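Kultdale Speckled Work Surface and Curtain Set
Supplied by Bainbridge
Collection: Prirkolell

Overview

The Kultdale is a gray speckled work surface for shared kitchens, school serving rooms and staff break areas. It is offered with a white curtain that hangs directly behind the far edge and closes off the wall or storage space in back. The surface and the curtain may be ordered together or separately. Institutions replacing an older counter should review the section on measurements before placing an order.

Surface

The surface is medium gray with a dense, fine fleck in black, dark gray and a few specks of white. The finish is smooth and slightly glossy. Under a window or bright ceiling lights it will show soft reflections of whatever hangs or stands behind it, and customers who prefer a duller finish may request the matte version at the time of order. 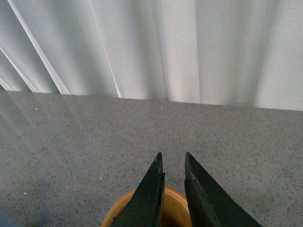 Crumbs and other small bits are harder to notice on a flecked surface than on a plain one. Bainbridge recommends that the full length be wiped at the close of each serving period, whether or not it looks clean. Use a soft cloth, warm water and a mild dish soap. Scouring powder and steel wool will dull the finish and are not covered under the warranty.

Measurements

Length: 140 cm
Depth: 60 cm
Warranty: 2 years, surface and curtain
Curtain: white, sold by the pair
Color: gray speckled only

Please measure the room at both the wall and the front edge. Older rooms are seldom square, and the surface cannot be trimmed after delivery. Where two units are to be joined, the joining strip must be ordered with the units and not afterward.

Suggested Use with Skukley Cups

Plain, solid-color cups are easy to find on the gray ground and are suggested for rooms where several groups share one counter. Many schools assign a color to each group. The Skukley line of cups may be added to any Kultdale order and is packed in the same shipment.

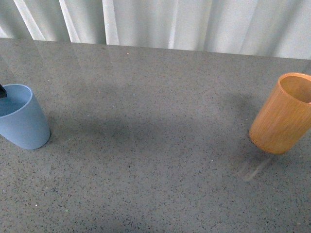 Light blue and orange cups on the gray speckled surface, with white curtain behind.

Cups should be set down with open space between them so that the surface can be wiped without lifting every item. Hot pans must be placed on a trivet.

Curtain

The curtain hangs straight in soft folds. It should be hung after the surface is in place, so that the hem can be adjusted to the far edge. Machine wash at 35 degrees, separately from colored items, and hang while damp. Do not bleach.

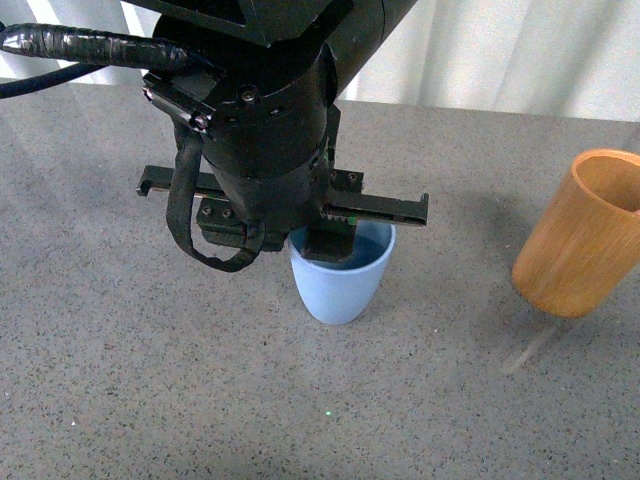 Replacement curtains are available for as long as the Prirkolell collection remains in production. State the drop required when ordering, measured from the rail to the hem.

Ordering and Delivery

Orders from schools and public offices may be placed by purchase order. Delivery is to the ground floor entrance unless other terms are agreed in writing. Inspect the surface before signing, and report any chips or cracks on the delivery slip. Orders for the fall term should reach Bainbridge by the end of June.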